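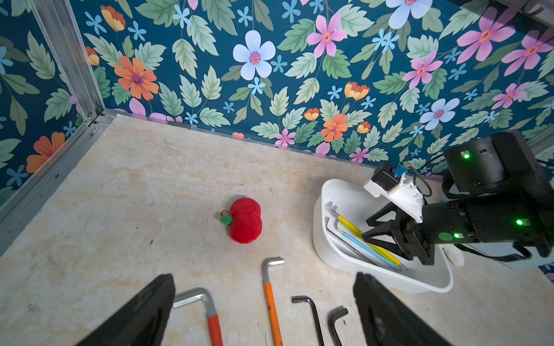
How late in the spring can you still plant out a young apple tree? If it came in a pot, you can plant it well into June, so long as you're willing to carry water to it all summer.

I get that question every year at the tail end of May, usually over the fence, and usually from somebody who has already bought the tree and left it standing on the porch for two weeks. Bare-root trees are another matter. Those want to go in while they're asleep, and if you missed the window in February or March I'd wait and order again for next year.

Now, for the potted ones. Dig your hole twice as wide as the pot but no deeper, and please do tease those roots apart before the tree goes in, even if it feels rough (my first tree went in with its roots wound up like a ball of yarn, and it sulked for years). Keep the graft, that knobby bend low on the trunk, a good 2 inches above the soil. Then water slowly. I set the hose on a trickle and go have my coffee, and when I come back the ground has had a proper drink. Do that twice a week until the nights turn cool, and more often if we get another August like the last one!

Irja Huttunen asked whether she ought to let hers fruit this first summer. Oh, I know how hard it is, but pick the little apples off when they're the size of a marble. A young tree has only so much to give, and you want it making roots. Irja's is a Savolainen, the yellow one with the rosy cheek, and it will need a second variety blooming close by. The old trees behind the Flendham church would be near enough for the bees, I should think, though I'd still tuck in a crab apple if she has the room.

Mulch is fine, and I use wood chips from the town pile. Leave a bare ring next to the trunk so the mice don't move in over the winter. No fertilizer this year, and if you staked your tree, check the tie now and then, as they get tight faster than you'd think.

The garden club is putting in its own row along the Breritz road this fall, and we have $300 set aside for it, with another $200 promised if the plant sale goes the way it did two years ago. If you have strong feelings about varieties (and I know several of you do), write them on the sheet inside the shed door. I'm holding out for at least one good pie apple.

Comments

Oona Niskanen
Does the twice a week watering go for sandy soil too? Ours runs straight through.

Lok-yiu Mak
Oona, we're on sand and I do every other day, plus a thick layer of chips. Lost one before I figured that out.

Kamrul Ekanayake
Put me down for a russet. I'll sign the sheet on Saturday.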